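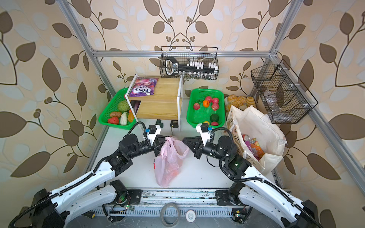
Bench notes / Shop corner

November, just after 4 pm

The little grocery corner has come together and I'm so pleased with it! Veg in one green mesh basket at the back left, fruit in the other, bread rolls and pastries heaped in the back corner, and the two-tier shelf standing between the baskets. I like that the shelf overlaps the veg a bit – it feels like a proper corner shop, where everything is slightly in front of something else. The aubergine has ended up tucked under it and I've left it there.

The cabbages are my favourites. Dagmar prefers the apples (she's been through the whole Codthorpe catalogue and says their reds are the best going). Morena wants more sweets to go with the Fox's Berries on the top board. I agree, the purple is lovely against the wood, but one bag at a time until we've settled the layout.

Bags: the pink one stands upright, handles gathered at the top, and you can just make out something reddish through the lower part. Exactly the look I was after. The Nekcombe bags I tried last month were thicker and fell over sideways whenever they were part full. We have almost 250 of the pink left, so no need to reorder yet.

Weighed a few fillings on the kitchen scales while I was at it. Light fill 30 g, which is hardly a shop at all. Heaviest 1378 g, made up with rice bags from the cupboard, and the handles stretched but held. Would like to try 1520 g next, over a folded towel.

The leafy wallpaper was Morena's pick and she was right, the brown and pale blue vines make the corner feel like somebody's kitchen. Much better than bare walls.

To do:
– price tickets for the fruit (Dagmar has card)
– ask Trurkik if they sell single pastries
– second shelf? measure first

Contact: Idahosa workshop desk | © Idahosa | Back to top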